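Bench notebook, teardown cell, April. House rules, second attempt
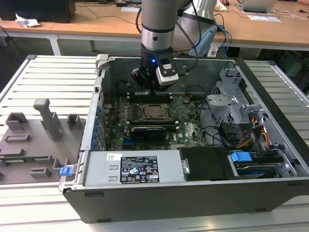 Gripper over the memory slots, Dell tower on its side, fixture plate to the left.

Nhyira asked for the rules to be written down somewhere other than my head. Fine. The first attempt was a wiki page with 5 headings and no content under four of them, so this goes in the notebook, where people at least spill things on it.

Background for whoever picks this up. Oneck wants the cell to handle memory on mixed desktop towers. Bundari wants the same thing but with a procedure they can show their insurance people. Both got the Hirkard risk template, all 64 lines of it, and line one asks whether the robot is "generally safe." I wrote "define generally" and moved on. The rest of the template is better than that and I've stolen from it freely below.

Rules as they stand:

1. Mains lead out of the tower and out of reach before the case goes on the slats. Switching off at the back doesn't count. Ekow holds the power button in for a slow count after unplugging, and the rest of us should copy Ekow.

2. Wrist strap on for anyone who puts a hand in the case. The arm doesn't get a pass either. Check continuity from finger pads to bench at the start of each shift and write down the reading. "OK" is not a reading. I went back through the old log and found a great many OKs.

3. Approach speed inside the case is capped at 150 mm/s, and well below that for the last stretch over the slots. The cap lives in the safety config, which has a password, and the password is no longer on a sticky note.

4. One hand or one gripper in the case at any time. If you need to nudge a cable, hit pause, wait for the arm to stop, reach in, get out, then resume. I know pause-and-reach feels silly for a two-second job. I have also seen the incident form, and it takes most of an afternoon.

5. With the CPU out, the socket is the most delicate thing on the board and it's in the middle of everything. No waypoints directly over it with anything in the fingers. Route around. Gbeho's planner loves a straight line, so this has to be set as a keep-out box by hand for every board type. Yes, every one.

6. Loose power cables get tied back before the run. The arm has no opinion about cables and will happily bring one along.

7. Re-check the camera offset after any collision, however polite. Touch off on the fixture, compare with the saved value, initial it.

8. Collaborative is a word about the application. Somebody (me, March) told a visitor the arm was safe to lean on because it was a cobot. The force limits were set for a bare flange and we'd since bolted a gripper and a camera to it. Any new tooling means a new force check, and the old sheet gets struck through, not binned.

Open items:

Line 158 of the motion script still has a hard-coded height for the slot approach. It works for this case and I'd bet on nothing else. Nhyira to move it into the board file.

Ekow thinks rule 4 needs an interlock instead of manners. Probably right. Quote requested for a light curtain; until it turns up, we have manners.

Retention clips: do we release by hand or with the tool? Bundari's draft says "release clips" and leaves the subject of the sentence to the imagination. Asked them. In the meantime it's by hand, paused, per rule 4.

4:40 pm. Nhyira has read this and wants rule 2 moved to the top. I've told her the order isn't a ranking. She has drawn an arrow on the printout anyway.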